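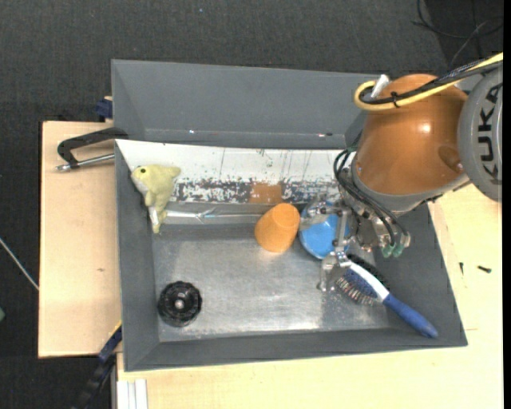
Helju Luik

Figure 3. A painted panel standing across a grey bin. The upper part has kept most of its white paint; the lower band has lost a good deal of it.

4.2 How tenants talk about worn paint

We had expected, when we sat down with the first of our interviews in January, that people would want to tell us about colour. Colour was what our questions were about, after all, and we had gone to some trouble over the sample cards. What they wanted to talk about was wear, and above all wear near the floor: the skirting behind the kitchen door, the foot of the bath panel, the strip of wall in the hallway where the pushchair lives. Of the 16 households who took part on the Morelli estate, 11 brought up the bottoms of things before we had asked about them at all, and several got up from the table to show us (one lady was kind enough to move a very full bookcase!).

The difference between the upper and lower parts of a painted surface, of the sort seen in Figure 3, turned out to matter a great deal to how a room was judged. A wall with a few thin scratches at eye level was "fine" or "lived in". Flaking lower down was spoken of quite differently, often with a little embarrassment, and people tended to blame themselves for it even where the flat had been painted long before they moved in. Assunta Costa, who carried out seven of the interviews and has a gift for letting a silence run on, noted that the word "shabby" was hardly ever used of a ceiling.

We should say something here about repainting. The housing office at Kivar, whose records we were allowed to read, logged 763 requests for decorating work over the period of the study, and its form has a single box for "condition of walls". A tenant with sound paint down to knee height and bare patches below it has no good way of saying so -- and two of our households had simply left the box empty and waited to see whether anyone would ring. Cosimo Palumbo has suggested to us that the older form, which asked about each wall in two halves, was dropped when the records were moved to a new system, though we have not been able to find a copy of it.

Touching up was the usual answer in the meantime. Most people kept a part-used tin somewhere, under the sink or out on the balcony, and the match was seldom perfect. We return to these tins, and to who in the household is trusted with the brush, in Section 4.3.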